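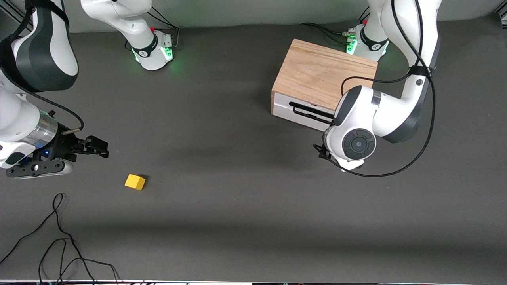
5 min read

We need people to come and teach two robot arms how to put things away. You don't have to know anything about robots. I'd almost prefer that you don't (I'll get to why), but if you do, come anyway, we'll find you a slot.

So here's where we are. I run the two-arm manipulation study at the Clornov lab in Jasarville, and for the past year we've been working on a pretty narrow question: when a job takes two hands, how much does it matter who showed the robot how to do it? Our main task sounds like nothing. There's a little yellow cube on a table and a wooden box with a drawer in it. One arm takes hold of the drawer handle, the other picks up the cube, the cube goes in the drawer, the drawer gets shut. A four-year-old would be bored by the second try. The robot is not bored, and it is also not very good at it yet.

Our first batch of training data was 3,144 demonstrations, all recorded by 12 people, and all 12 were from our own hallway. The policy we trained on those got the cube in and the drawer closed in 86 percent of test runs, and I was pretty happy for a day or so. Then we moved the box over by a hand's width and turned it a bit, and things got a lot worse. When we went back through the recordings I could see why. We'd all picked up the same habits from each other! Everybody pulled the drawer first, everybody waited until it was all the way open, everybody came at the cube from the same side. The robot learned our house style and then had no clue what to do outside of it.

That's where you come in. I want people who will do it their own way. Maybe you'd grab the cube before touching the drawer. Maybe you'd open the drawer just a crack and squeeze the thing in. Maybe you'd move both arms at once, which I still can't do without my tongue sticking out. All of it is useful to me, including the tries where you drop the cube and have to go fishing for it. We keep those too, and the recoveries are some of the best data we have.

What you'd be doing

You sit at the control station and hold a pair of handles, one for each arm. When you move your hand, the gripper on that side moves with it, and a squeeze trigger closes the fingers. The handles were built for us by Georgiou, a small shop across town, and they're light, but your shoulders will know about it by the end. Most people get the hang of it in the first half hour. There's a camera mounted by the gripper and you can bring up that view on a monitor if you like, though plenty of folks just look at the table.

Each session runs 2 hours with a real break in the middle. You'd do a warm-up, then a run of drawer trials, then (if you come back for more) a couple of newer tasks from the Skiltmont set, which is our name for the kitchen and desk chores we're adding next. One of us is in the room with you the whole time, with a hand near the stop button. We reset the table between trials, so you never need to reach in where the arms are. Please don't, in fact. That's the one rule I get grumpy over.

Who we're looking for

Adults 18 and up who can sit comfortably for a session and use both hands. Left-handed people, please, please write to us, we have hardly any of you in the data. Same goes for anyone who works with their hands for a living: bakers, tailors, mechanics, people who pack boxes all day. Gamers are welcome but you already fill up half my inbox. Glasses are fine. If you've had a recent wrist or shoulder injury I'd ask you to wait for a later round.

What you get

You're paid for every session you show up to, however the trials go, and you can stop at any point and still be paid for that day. We record the arm movements, the trigger squeezes and the camera views of the table. Your face and voice aren't part of it, and your name is kept apart from your trials. I'm also glad to send you the write-up when it's done, plus a clip of the robot trying to copy you if you want one (people always want one).

How to sign up

Sessions start in November, mornings at 9:30 and afternoons at 1:30, with a few evening spots for people who can't get away during the day. Send a note through the participant form at the Clornov front desk or on our study page, and put "drawer study" at the top so it lands with me. Tell me which hand you write with, what you do most days, and which times are good. I answer everything myself, so give me a few days. And wear sleeves you can push up.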